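Flunditdale water rates to rise in March

Flunditdale households will pay 6 percent more for water starting in March. 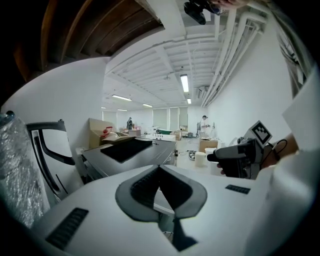 Kowalchuk, Local Reporter

2024-06-22

The town approved the increase to replace about 700 feet of old pipe along Uvska Road. Jastix, the contractor, expects the job to take 2 months. One lane will stay open to traffic.

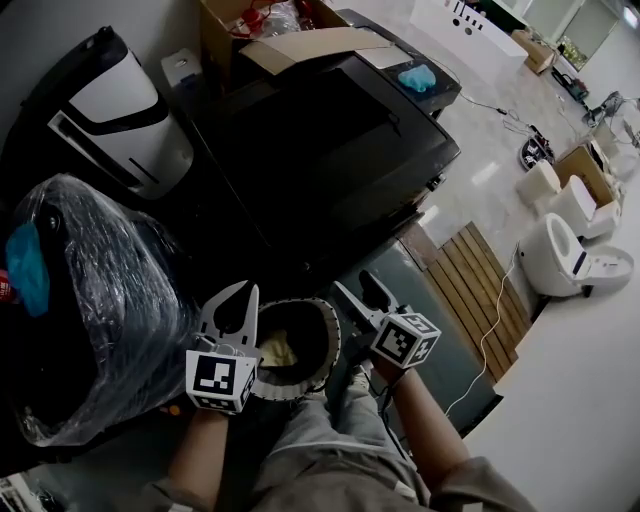 Will the water be shut off during the work?

Only for short periods. Homes on the road will get a notice 2 days ahead.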